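Notes for the trailers talk, Lesanport film club, March 16, 2021

Say hello, wait for the latecomers, water within reach!

Right, so I want to start with Polent, the space comedy series, because I've watched that first trailer more times than I'd like to admit. It gives you the captain, the ship and one very good joke about soup, and then it stops. I came out knowing the mood and nothing about the plot (lovely).

Play clip. Let them laugh at the soup bit before talking again.
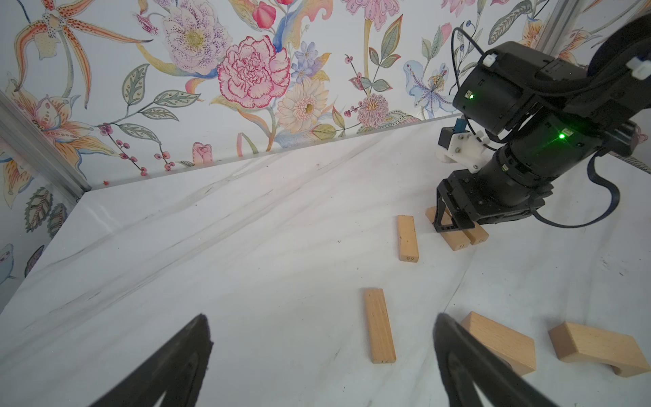

Then the second trailer, which Chiến Cù reckons ruined the whole thing for him. It shows the brother coming back in episode three! I was cross too, but my daughter only started watching when she saw him, so maybe they knew what they were doing.

Ask for hands up: who skips trailers altogether?

Move on to Brøndum. Slow one, hardly any talking, just music and that long corridor. Khôi Đỗ is going to argue with me here, so leave him five minutes, then questions.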